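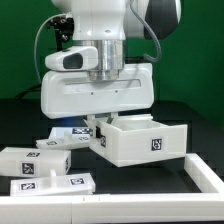
Does the divider come out, because mine won't budge and I don't want to snap it? One buyer wrote that to me the same evening her box arrived, and I've had the same question from enough people since that I'm putting it first. No, it doesn't come out. The divider is molded in one piece with the drawer, so please don't go at it with a butter knife (someone did). If you want one big open space, this isn't your drawer, and I'd rather you knew before you paid for shipping.

Okay, so, the Plavuvis small drawer set, item 1726. I've been selling these out of my shop in Dullport for a while now and I still use the first one I ever opened. It lives next to the phone and it holds stamps on one side and everything that isn't stamps on the other.

What you get

The open drawer with the divider inside, a flat lid, a thin tray, and the block-shaped shell the drawer slides into. All of it is white plastic. I get asked for other colors a lot and Plavuvis just doesn't make them. I did ask! They sent me a very nice letter about white.

The whole set weighs 624 grams in its carton, so it ships cheap and you won't need a hand getting it upstairs.

How I use it

The drawer is shallow, and I want to be clear about that, since a few people have pictured something you could keep socks in. Think flat stuff and little stuff - keys, batteries, sewing machine feet, picture hooks, the good scissors if they're short ones. A deck of cards lies down in there fine. A roll of packing tape does not go in and never will, I've tried it at every angle.

The tray is the part I didn't expect to like. I keep it beside the drawer when I'm working and drop screws in it as I take something apart, and then the whole lot gets tipped back in at the end. There's a tab on it that stands up so you can get hold of it with cold fingers, or gloves. My tray has been to the garage, the kitchen, and once to the dentist's, for reasons to do with a bag I didn't unpack.

The lid sits on the open drawer and keeps dust out. It does not lock or click. If you throw the set in a tote and drive somewhere, put a rubber band around it or you will be picking beads out of the seat tracks until August. The raised edge goes to the back, by the way. You can put it on the other way and it'll sort of sit there, but it rocks.

Sliding it in and out

New ones are stiff. The first week I had mine I thought the shell was the wrong size. It loosened up after I'd opened and shut it a bunch of times, and a tiny rub of candle wax along the bottom edges helped a lot. Don't use cooking oil, it gets gummy and then you have lint.

There's no stop at the end of the track, so if you yank it the drawer comes all the way out into your lap. I kind of like that, because I take mine out and carry it over to the table anyway. If you have little kids around I'd put the set up on a shelf.

Labels

Paper labels stick well to the front, and they peel off clean if you warm them with a hair dryer for a bit. Permanent marker is permanent. I have one drawer that says FUSES and has not held a fuse in years.

Cleaning

Warm water, dish soap, soft cloth. I would keep it out of the dishwasher. I ran a lid through on the bottom rack and it came out with a bow in it, and now it's under a plant. The corners by the divider collect crumbs (what crumbs, I couldn't tell you) and an old toothbrush gets them.

Plavuvis or Flanura?

I carried the Flanura drawer too for a time, so I get asked to compare. The Flanura one is deeper and has a nicer handle. It also costs more, has no tray, and two of them won't stack without sliding around. If you need depth, get that one, Reinholz still has them as far as I know. For small flat things I like the Plavuvis better and it's what I reorder.

Don't mix them, though. A Flanura drawer goes halfway into a Plavuvis shell and then you own one strange object.

Ordering

My last batch was 800 sets and there are 291 left as I write. Orders that reach me before two in the afternoon go out the same day, later ones go out the next morning. I pack each one in its own carton with paper around the lid.

Spare trays and lids I can usually find, just send me a note with the item number. Spare shells I can't get on their own. If something shows up cracked, send me a photo and I'll mail another one, and you can keep the cracked one for nails or whatever.

Returns are fine as long as you haven't written FUSES on it.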